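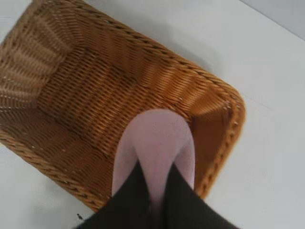 编织篮，边沿是一圈粗辫子

付费酒店会员，我算了一笔账，又算了一笔

2024年7月12日

先交代背景。我在Breltotby上订酒店订了好些年，没什么忠诚可言，就是懒，信用卡绑在那里，发票抬头也存在那里。今年三月续订春天那趟行程的时候，结账页面冒出一个新东西，叫Burari，平台自己出的付费会员，年费981元。页面上写的好处很多：返现、升房、延迟退房、"专属价"。按钮做得很大，旁边"暂不需要"那几个字是浅灰色的，我找了一会儿才找到。

凡是"暂不需要"做成浅灰色的东西，我一概先放一放。这个习惯替我省过不少钱，也让我错过过一两次真的便宜，总账我觉得是赚的。

后来Ilze Vītola买了。她跟我出差的路线差不多，住的也常常是同一家，她来问我要不要一起算算值不值，她愿意把自己的订单截图都发给我。有人出数据，我出闲工夫，于是就有了这一篇。下面说的都是我们两个人的订单，不代表别人，你的城市、你的日期、你住的档次一换，结果就会变。

先说返现

Burari的返现是5%，听上去很清楚。981元的年费，除一除，房费要花到一万九千六百二十元才回本。这是按最理想的情况算的，每一笔都返，每一笔都返足，返回来的钱每一分都用得掉。

我去翻了条款。返现的基数是"房费净额"，税费和服务费要先扣掉，这个我能接受，多数平台都这么干。接下来一条就有点意思了：用了优惠券的订单不参加返现。再接下来一条：享受"专属价"的订单，返现比例"以页面显示为准"。那页面显示多少呢？Ilze的截图里，有的订单显示的是满额，有的写的是"本订单已享专属价"，返现那一栏干脆没有。

也就是说，广告里并排摆着的两样好处，到了订单里常常只能拿一样。条款没有骗人，字都在那儿，只是要点开两层才看得到。我对这种写法已经生不起气来了，但我建议所有打算付年费的人，付之前先把那两层点开。

还有返现到账的形式。到的是平台余额，不能提现，有有效期，过期清零。一个一年住很多次的人大概不会在意，可是真正被广告打动的，往往是一年出去几趟的人。你上一次把平台余额用得干干净净是什么时候？我自己的余额里常年躺着一点零头，够买半瓶水。

再说"专属价"

这一块我花的时间最多，也最不放心自己的结论，所以写得啰嗦一点。

做法很笨：Ilze用她的会员账号，我用我的普通账号，同一时间打开同一家酒店、同一个日期、同一种房型，取消政策也要对上，然后各自截图。光是把取消政策对上就很麻烦。会员价那边默认排在最前面的，经常是不可取消的；普通账号这边默认排在最前面的，却是可以免费取消的那个。两个数字并排一放，会员价当然好看。可这压根是两样东西，不可取消的房本来就该便宜。

把取消政策对齐以后，差价缩下去一大截。有几家还剩一点，有几家一分不差。另外有一家Skarnasance，酒店自己官网上的免费会员价比Burari的专属价还低，注册只要一个邮箱。我把这个给Ilze看，她回了我一个句号。

我不想说平台是故意这样排序的。也许默认排序就是按价格，价格低的自然靠前，那会员这边多出一档不可取消的低价，它就排到最前面去了。解释得通。但作为付钱的人，我不太关心它是不是故意，我关心的是，一个没有闲工夫对照的人会得出什么印象。他会觉得自己每次都省了一笔，这个印象到年底续费的时候就派上用场了。

说到续费，是自动的，默认勾选。关闭的入口在"我的—设置—支付管理—服务协议"里面。我一开始在"会员中心"里找，找不到，那里只有"升级为家庭版"。

升房券

年费里包含3张升房券，这是Ilze最看重的，她原话是"就冲这个"。

升房券的规则是"视酒店当日房态"。住过酒店的人都懂这几个字的分量。旺季没有房态，淡季前台心情好的时候本来就可能给你升。真正需要券才能升上去的，是夹在中间那一小段日子，而你买券的时候并不知道自己会落在哪一段。 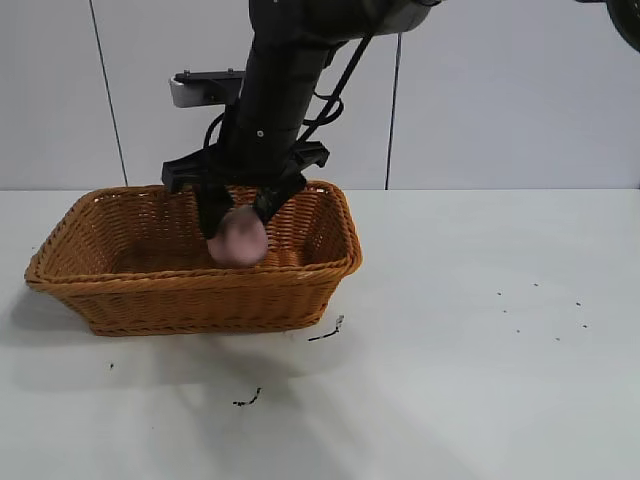

升房券最折磨人的地方，是它在用掉之前一直显示"可用"。Ilze第一次用是在Skarnasance，提前提交，系统回复"申请已受理"，她截图发给我，挺高兴的。到了前台，人家客客气气地说今天满房，给不了。券没有扣，退回账户，状态又变回"可用"。第二次又是一样。那种感觉就跟这只夹爪差不多，两根手指捏着一个桃子模样的果子，离篮底就那么一点儿，你说它到了吧，它还悬着。第三次总算升上去了，从"标准大床"升到"高级大床"。她进房以后拍了照片，我们俩对着官网上标准大床的照片看了半天，区别是多了一把椅子。官网说楼层也高一些，窗外对着的还是同一条街。

我后来问了Urmas Sakalauskas，他在酒店前台做过好几年，现在不做了，说话比较放得开。我问他，平台的升房券，前台到底当不当回事。他说看系统里备注怎么写，也看当天谁值班。酒店自己的会员排在前面，这个是有规矩的；平台来的券排在后面，怎么个后法，各家不一样。他还说，与其提前在线上提交，不如到店的时候直接问一句"有没有安静一点的房间"。不提升级，只提安静，前台反而愿意帮你挑。这话我信一半，毕竟只是一个人的经验，但问一句又不要钱。

延迟退房

这一项我本来准备夸的。出差的人最需要它，下午的车，上午的会散了以后有个地方放行李、洗把脸，比什么都实在。

结果条款里又是"视房态"。那跟不买有什么两样？我不是会员，每次打电话问前台能不能晚一点走，也常常给我晚一点。Ilze这边的情况略好些，订单上带着备注，前台不用她开口就先提了，省了一通电话。如果非要我从这张年费清单里挑一样真东西，我挑这个。可是为了省一通电话付年费，我不干。

总账

Ilze到目前为止用Burari住了17晚。按我们能对上的口径，把取消政策不同的那些剔出去，把官网更便宜的那家按官网价算，返现按她实际到账的余额算，她还没有回本。离回本还有一段，会员期也还没结束，后面要是再跑几趟，有可能刚好打平。

"有可能刚好打平"，这就是我算了这么些天得到的结果。我知道这个结论很没劲。那些写攻略的喜欢把每张升房券按两种房型的标价差来折现，再把延迟退房折成半天房费，加起来就远远超过年费了。我对这种折法一向不服气。标价差是酒店开的价，不是你愿意付的价。你问问自己，多一把椅子，你肯掏多少？我肯掏的数目说出来不太好听。

延迟退房折成半天房费就更离谱了。没有它的话，你会真的去买半天房吗？你会坐在大堂里刷手机。那它替你省下来的，就是坐大堂的那点不舒服，值一杯咖啡，好一点的咖啡。

有人会不同意

上一篇写机场贵宾厅的时候，Halyna Shevchuk在留言里说我总挑毛病，她自己每年买，每年都觉得值，算得那么细还出门干什么。我想了想，她说的也有她的道理。她一年里有大半时间在外面住，这种密度，返现闭着眼睛也能回本，再加上她订房从来不用优惠券，那条互斥的规则对她等于不存在。像她这样的，买就买了。

但是我怀疑平台的目标客人是她。她不需要广告劝。那个大按钮弹出来的时机是结账前，你已经选好房、填好名字，心里对这趟旅行有点兴奋，又有点心疼钱，这时候告诉你"开通立减"，减的那个数恰好让这一单看起来便宜了。年费是另一行，字号小一号。这么设计，我看瞄准的还是一年出去几趟的那种人，也就是我。

另外有读者提过Lytvynenko，说他们家的会员便宜得多。我去看过一眼，返的是积分，积分换什么、怎么换，没有一张固定的表，只写"以兑换页面为准"，兑换页面要先付费才能进去看。这个我就不评价了，我连门都没进。哪位已经买了的愿意发我几张截图，我很乐意再写一篇，条件跟Ilze一样，我出闲工夫。

如果你还是想买

几件事我自己会先做，写在这里，照不照做随你。

把去年的订单翻出来，加一加房费，不含税费，用了券的那几笔划掉。剩下的数跟回本线比一比，差得远就不用往下看了。别拿今年的计划去比，计划里的旅行总是比实际的多，我去年年初还计划了一趟海边，到现在泳裤的标签还在上面。

挑一家你真的常住的酒店，去它官网注册个免费会员，看看价格。很多人，包括以前的我，从来没有做过这一步，因为嫌账号多。账号确实多，密码我也记不住，可是Skarnasance那一家的差价摆在那里，我只好认了。

比价的时候一定把取消政策拉到一样再比。这一条我已经说了好几遍，因为我自己就上过当，三月那趟我为了一点差价订了不可取消的，后来会改了日子，房费一分没退。那笔钱我没有算进上面任何一笔账里，算进去太难看。

付完钱当场去关自动续费。截图存好。据Ilze说关掉以后页面会弹出来问你"确定放弃权益吗"，其实当年的权益都还在，它说的是明年的。第一次看到的时候她吓得点了返回，又重新走了一遍那个四层的菜单。

升房券别攒。有的人舍不得用，想留给纪念日，纪念日那天大家都想升房，你的那张排在后面。找个平平常常、没人出门的日子用掉它，成不成都不心疼。

Ilze的会员到期以后，我会把剩下的几晚补进来，更新在这篇的最后。她目前的态度是"再看看"，自动续费已经关了。我这边嘛，前两天订房又弹出来一次，年费没变，浅灰色的字好像更浅了一点，也可能是我屏幕的问题。我点的还是它。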